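Shelf picking with two arms: gallery

Last updated: October

Every few months a paper comes along saying that a robot has learned to stock shelves. The Grirngate method is the latest. It claims that a two-armed machine can be taught to handle shop goods from 500 demonstrations, with no model of the objects and no tuning afterwards. The headline result is a success rate that most shopkeepers would be happy with in a new member of staff. I have read it three times and I still don't know what they counted as a success.

So this page is a gallery with grumbles attached. The setup is the one most groups use now: two arms, a camera on each wrist, a wire rack of snacks and drinks. The hard item is the crisp bag. Bottles keep their shape. A bag sags and creases, and the printing on it ends up at whatever angle it likes.

Big green bag, left gripper, held by its top edge in front of the rack.

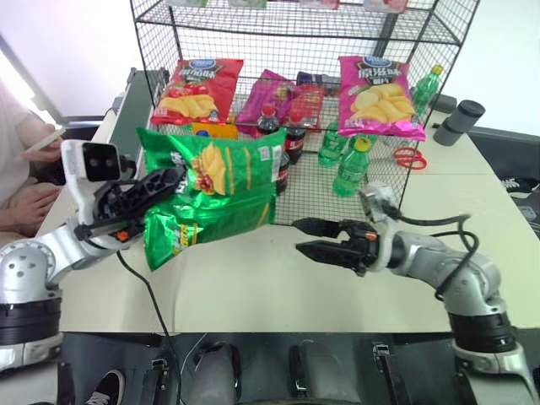 The Grirngate paper scores a grasp as good if the item is still held after a set time. Fine, but which part is held? A bag pinched at the seam and a bag squashed in the middle both get full marks, and I wouldn't want to buy the second one. The Bandau group marked crushed packets as failures in their own tests and got much lower numbers for it, which seems fair to me and made their paper far less popular.

Then there is the second arm. Much is made of the word "bimanual". Read the appendix and you find that of 600 scored trials, only 60 needed both arms to touch anything. In the rest one arm did the job. I don't say the two-armed cases are faked, I just think a tenth of the trials is a thin base for the title of the paper. Stamatopoulos made the same complaint about an older data set and got a rather stiff reply.

Same green bag, now held sideways by its left side. Right gripper open and empty, red and pink bags on the rack behind.
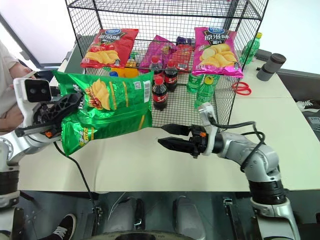
What I would like to see is the same trained policy run on a rack somebody else has filled. Erkow offered to do this with their own stock, and as far as I know the offer is still open. Changing the order of the bottles is a start, but the paper swaps items within one shelf and calls that a new layout. Nearly 15 of the listed "unseen" items are other flavours of a bag that was in the training set. A different colour with the same shape and the same crinkle is a mild test at best.

To be fair to them, the grasping code is public and it does run. The part on wrist cameras is good, and I believe the claim that close views help with shiny packaging. I'd have been glad of a shorter paper with that in it and nothing about shops.

If anyone has repeated the two-armed trials, please send me the failures as well as the good runs. I will add them here.

14 shares | 6 comments

Contact | Copyright: text and pictures may be reused with a link | Back to top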